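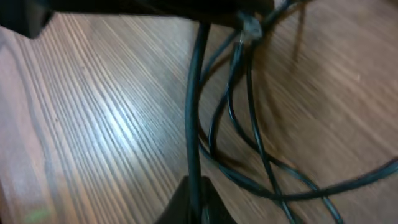
How often does a wooden tabletop need oil? Every 4 months, if people eat or work on it daily.

Araba Nyarko runs a furniture repair shop in Mestlow, and most of what comes through the door is tables. She starts each one with 300-grit paper, always sanding along the grain. Then she rubs in a thin coat of oil and wipes off the extra after 10 minutes. The second coat goes on the next day.

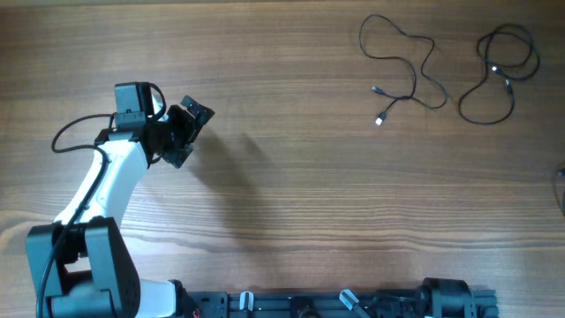

Henrik Kröger disagrees about the second coat, saying one is plenty on a brown table and that two can leave it sticky in July.

Nyarko still puts on two. She leaves the windows open overnight.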